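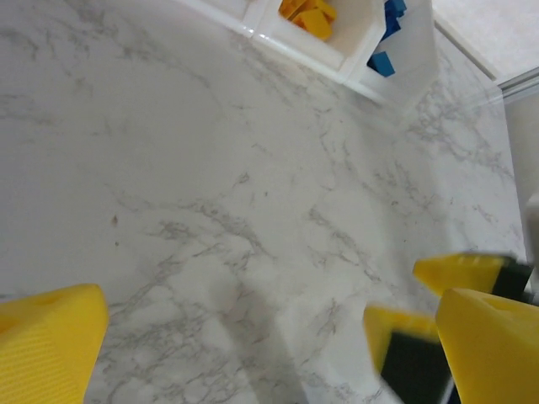

20 Jul 2004

I have been meaning to write about my grandmother's plum jam for ages, and since the tree behind the garage has decided to drop everything it owns this week, I guess now's the time.

She never wrote the recipe down. What I have is the back of an envelope from the Staltlow hardware store, in my own terrible handwriting, from one December when I called her up and made her talk me through it over the phone (plums out of the freezer, and I was so proud of myself). It says "8 cups plums, sugar till it looks right, lemon," and then there's a phone number for somebody I no longer remember. That's it! Sugar till it looks right!

So every summer I guess. The first two years it came out as syrup, and we ate it on pancakes and told everyone it was meant to be syrup. Then one year I got scared and cooked it so long you could have patched a roof with it. Lately I've been stopping when a spoonful on a cold saucer wrinkles if you push it with your finger, and that seems to be the closest to hers, though hers was darker and had a bit of a bite to it. My sister thinks she left the skins in. I think it was the plums themselves, those little sour ones from the place out past Uda, and you just can't buy them anymore.

Anyway, I picked maybe half the tree last night before the mosquitoes ran me off, and the rest will have to wait until it cools down a little. If you live close by and want plums, please, please come and get some. Bring your own bag, and watch out for the wasps by the fence. I'm almost out of jars too, so if you have any old ones sitting in the basement, I'll trade you full for empty.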